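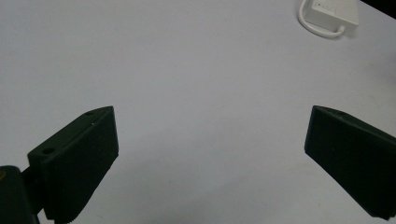 Flitport 2.1 review: the gripper software I wish I'd had two years ago

Posted 18 March 2021 by Flora Buchanan

I've been running Flitport on our small bench setup since January, and I like it enough that I've bored most of my coworkers with it already. If you haven't come across it, Flitport sits between your perception code and your arm. You hand it a depth image and a mask, it hands back a grasp, a path and a finger opening, and it keeps a log of everything it decided along the way. We had been doing all of that with Zultholm plus a pile of scripts Kofi Aryee wrote in a hurry, and I do not miss the scripts (sorry, Kofi).

Setup

Installing took me an afternoon, mostly spent on the hand-eye calibration. The wizard walks you through 7 poses, draws the result over the live view, and lets you redo a single bad pose without starting again. That last bit made me so happy! Zultholm threw away the whole set if one pose failed.

The config is one text file. Every value has a comment with its unit, and if you type a finger width in the wrong unit you get a plain warning before anything moves.

Perception

Our table is pale and matte with hardly any texture, and the gripper fingers are very dark, so the view is mostly blank surface with two big dark shapes poking in. Older tools hated this. Flitport masks the fingers from the gripper model and the current opening – no hand-painted mask – and it has a setting called "quiet surface" that stops the plane fit from wandering when there's little to hold on to. With that switched on, soft shadows stopped turning up as objects in my tests.

White things on a white table are still hard. A pale housing comes through fine, but a looped white cable beside it often gets merged into one lump. You can split the lump by hand in the viewer, and the planner then treats the cable as something to stay clear of. I'd love to see that done automatically.

Planning and control

I ran 500 pick attempts with mixed small parts. Flitport finished 213 of them before it first asked me for help, which beat my old record by a mile. The planner is quick, and the paths look sensible: short lifts, no strange elbow swings. Finger opening is planned together with the approach, so the hand arrives already spread to the right width and doesn't stop above the part to think about it.

Force control is the weaker half. The default closing speed is too brisk for anything soft, and the tuning page has sliders with no numbers beside them. Pylyp Antoniuk on the user forum posted a set of starting values that worked much better for me.

The replay tool

My favorite part, by far. Scrub to any moment of a run and you get the camera view, the mask, the candidate grasps and the reason each one was dropped. I found a bug in our own code with it in ten minutes – a swapped axis that had been bugging us for ages.

Gripes

The docs on custom grippers are thin. Logs grow fast, and there is no setting to trim them. The Linport driver dropped its connection twice on me, and both times I had to restart the whole program.

Would I buy it again?

Yes, and I've already asked for a second seat. If you do mostly soft or floppy items, try the trial version first and spend your time on the force page.

Rating: 4.5 out of 5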